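3.2 Where the numbers come from

Celebrity net worth figures have an odd status in the entertainment press. They are printed as facts, they travel from one outlet to the next without much friction, and they are almost never corrected. In this section we look at how such figures are sourced, and we ask whether the sourcing can bear the weight placed on it. Our answer is mostly no, although the picture is uneven.

The sample consists of 2508 articles in English that attach a dollar amount to the personal wealth of a named performer. We coded each article for the first source it names for that amount. Where an article names another article, we followed the chain until it ended, either at a document of some kind (a court filing, a property record, a company report) or at a page that gives no source at all. Ding and Fang coded the full sample separately and met to settle the cases on which they differed.

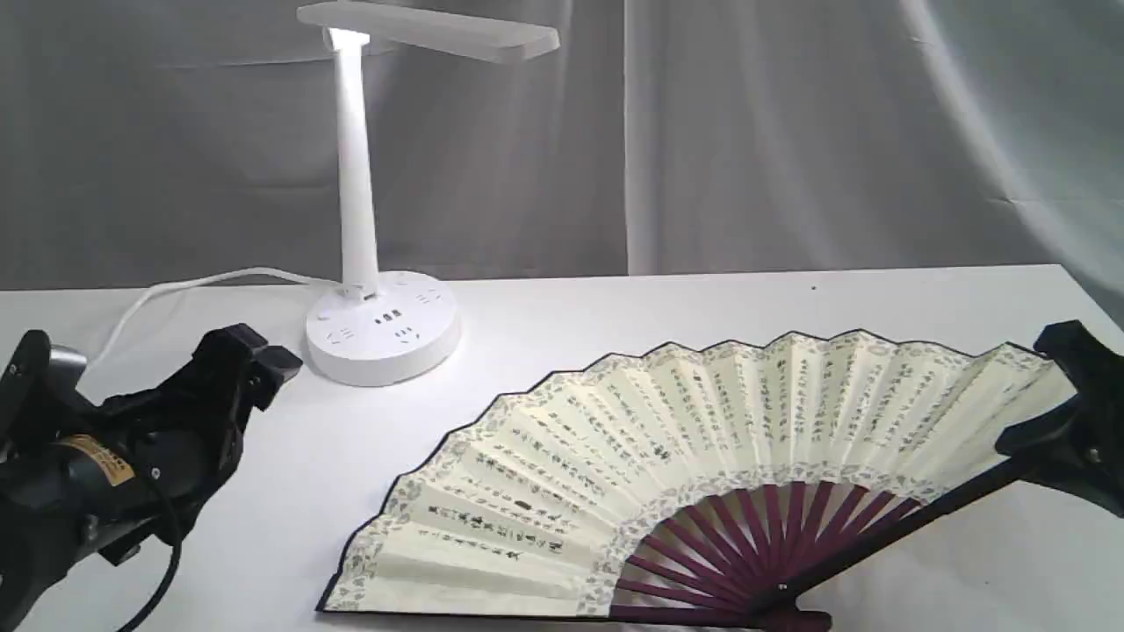 Most chains are short. The usual pattern is one step back to an aggregator site and then nothing. The aggregators describe their method in terms such as "proprietary" or "based on public data," and leave the matter there. Of the full sample, 122 articles could be traced to a document that a reader might in principle go and look up. We do not think this number would be much kinder under a looser coding rule. We tried one, in which a quote from a manager or a former business partner was allowed to stand as a source, and the articles it let in were mainly ones in which the quoted person had declined to give a figure and the writer had supplied one anyway.

It could be objected that readers know all this and treat the figures as a kind of game. Du makes this case in a survey of fan forums, and it has been repeated often. We are not convinced. The survey asked people if they believed "everything" they read about celebrity money, a question to which few adults would say yes. It did not ask whether they would repeat a given figure to a friend, or whether seeing it twice made it seem more solid. Those would have been the useful questions, and a survey of that design cannot answer them after the fact.

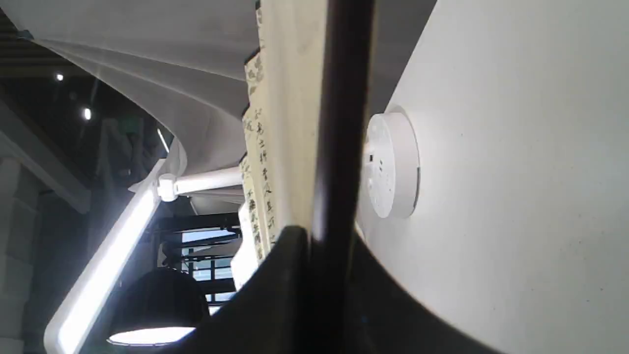
A second objection is that errors cancel out. If some outlets guess high and others guess low, the average might land somewhere sensible. This would be comforting if the guesses were made separately. They are not. In 13 of the longest chains every article gives the same amount to the last digit, including two in which the amount was first published with a typing error. The typing error was carried forward along with the rest. Averaging copies of one guess gives back the guess.

The most careful attempt to do better is the Onton index, which builds its totals from tour receipts, known property sales and published contract terms. We have more time for it than for its rivals, but its authors are bolder than their data allow. Debt is left out completely. Taxes are entered at a flat rate, as are fees to agents and lawyers, and a performer who put the earnings of one good year into a failed clothing line looks exactly like one who put them in the bank. The Clullness index follows the same plan with fewer categories and shares the same faults.

We reran the Onton totals with modest changes to the flat rates. The ranking of performers near the top barely moved — their receipts are large enough to swamp any rate we tried — but further down it came apart, and it is further down that most of the articles in our sample are written. A claim that one television actor is "worth twice as much" as another co-star rarely survived the change. Tables for each rate are given in the appendix.

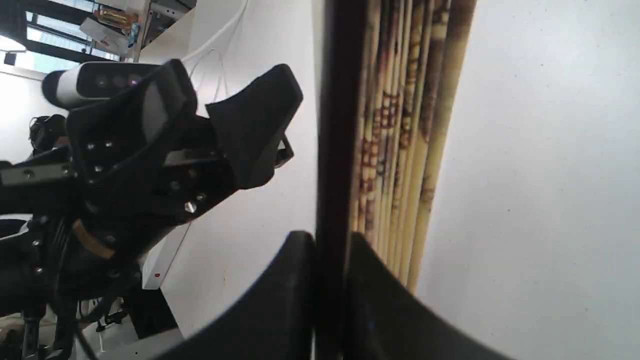
Figure 2. Black gripper housing with a white cylindrical sensor unit mounted at its upper left.

Outlets also differ in how they handle time. Dadirier, the largest single contributor to the sample, updates its profile pages without marking what was changed. One page, which we saved on 4/22/20, gave a singer's net worth as of "this year" while citing an article from an earlier February. Readers had no means of telling how old the estimate was. We found similar wording on pages from smaller outlets, though we did not save copies of these in a consistent way and so make no claim about how common it is.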